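4.2 Planning the equipment budget

I should say early on that we got our first budget wrong. We had 50 thousand pounds put aside for the laundry work and spent most of an afternoon arguing over arms (the fun part!), when the smaller bits were what caught us out. Zullatari quoted us for the pair of arms and the mounts, Tramerik for the grippers, and both quotes were fair. What neither covered was spare fingers, cable, a second set of soft goods, or the washing machine itself, which I'd cheerfully assumed we could borrow from somewhere. We couldn't, so in went another line for 676 pounds, delivery included.

We then went back and priced everything by task – loading, unloading, door, basket – and that worked far better. Akinola, our costing sheet, has one row per task and a column for anything that might wear out or get lost. I'd put in more than 200 pounds for fingers alone if I were doing it again.

Choosing the machine took longer than I'd like to admit. We wanted a front loader with a door that swings right back, and you need to plan floor space for that as well as for the machine. The open door in Figure 2 sticks out well to the left, and the basket has to sit on the floor in front of the drum, so our floor plan grew accordingly. Soft toys went on the list too, like the panda in the basket, and they cost very little next to everything else in the sheet.

Figure 2. Loading task, door open.

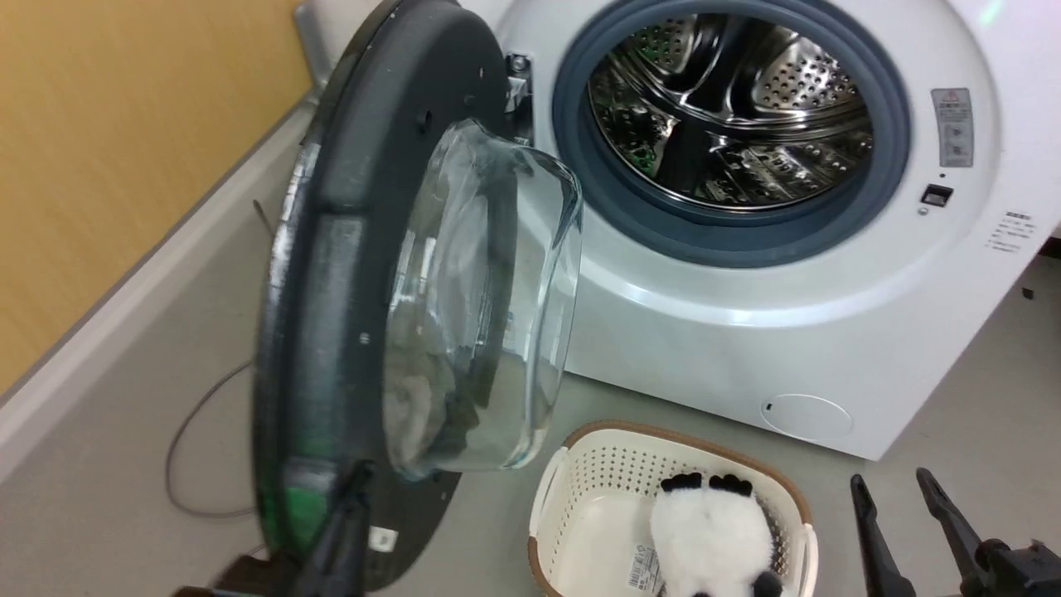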